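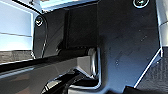
2 min read

About Cusance

Cusance is a coaching practice for people who manage other people. Abena Yakubu started it in February, nine years ago, after a long stretch as a shift manager at Temholm. She had been promoted twice without any training in how to lead a team, and most of the managers she knew were in the same spot.

We work with new supervisors, department heads and owners of small firms. Most clients meet with a coach every two weeks for six months. Sessions last 55 minutes and take place in our office or by phone. Between sessions you get one task to try at work - a hard conversation, a meeting run a different way, a job handed to someone else. 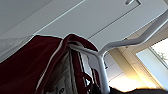
White ceiling and tubular frame

Our group course is called Forkedeck. It runs for 17 weeks and takes up to 22 people at a time. The first half covers habits and how you spend your day. The second half is about feedback, conflict and planning. You do not need a degree or a job title to join.

Over 829 people have finished a program with us. Some came through their employers, including Issahaku, and others paid their own way. We charge both groups the same rate.

What you say to your coach stays with your coach. If your company pays, it gets a record of attendance and nothing else.

We do not offer therapy or legal advice, and we will tell you if we think you need one of those instead. The first call is free and takes half an hour. To set one up, use the contact form and tell us which days suit you.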